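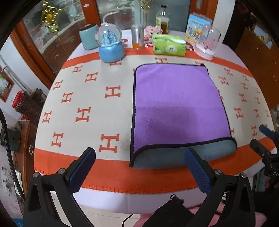 Re: [naltham-psalms] Which psalter for Lent?

Posted by Morven Kinnear, March 5, 2025

Dear all,

Thank you Martim, and thank you to everyone who wrote to me off list as well. I meant to answer a good week ago, but the grandchildren were here from Wutura and the computer was given over to dinosaurs for most of it.

Martim Moreira wrote:

> Could someone tell me whether we're keeping the old Trollov
> psalter for the Lent evenings or going over to the parish
> books? I've been practising Psalm 51 from the Trollov, and my
> neighbour in the pew has it with the verses numbered
> differently, so we finish at different times. Also, is there
> a reason we leave out the last two verses? My mother's people
> always sang them.
>
> Martim

We're keeping the Trollov, at least until Easter. Father was happy either way, and most of you know the tunes by now. I do love those tunes, even the one that sits so high the altos go a bit pink (you know who you are!). We have 59 copies in the cupboard and a few of those have lost their back covers, so please bring your own if you have one at home.

As to the numbering, the Trollov counts the title of the psalm as part of the text, as the Hebrew does, and the parish book leaves it out of the count. In Psalm 51 the title is long enough to be two verses on its own, so Martim's verse 3 is his neighbour's verse 1. It's the same psalm all the way through, just with different figures down the side. When I announce a verse I'll give the first few words too, and then it won't matter which book you're holding.
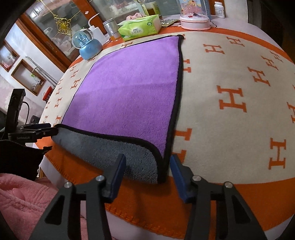 The last two verses

I had to go and look this up, and I'm glad I did. The ending about the walls of Jerusalem and the bullocks on the altar has a different feel from the rest, and plenty of commentators think it was added later, perhaps by people in exile who had taken up a very private prayer and wanted to pray it together. I find that rather moving. My guess is that we dropped it at Naltham because the old choir leader ran short of tune — the melody comes out evenly if you stop at the broken and contrite heart.

I'd like to put them back. If we repeat the second half of the tune it fits quite nicely, and I've tried it in the kitchen several times. Martim, would your mother's people have done it that way, or did they have another tune for the ending? If you can hum it, I can write it down.

Evenings begin at seven in the Wada Room, with a cup of tea afterwards. Psalm 130 is next, then 143, and after that I'm open to requests, though page 157 has a misprint in the tenor line, so pencils please.

With love and blessings to you all,
Morven

Get the naltham-psalms digest in your inbox once a week. Enter your email address to subscribe. You can unsubscribe at any time.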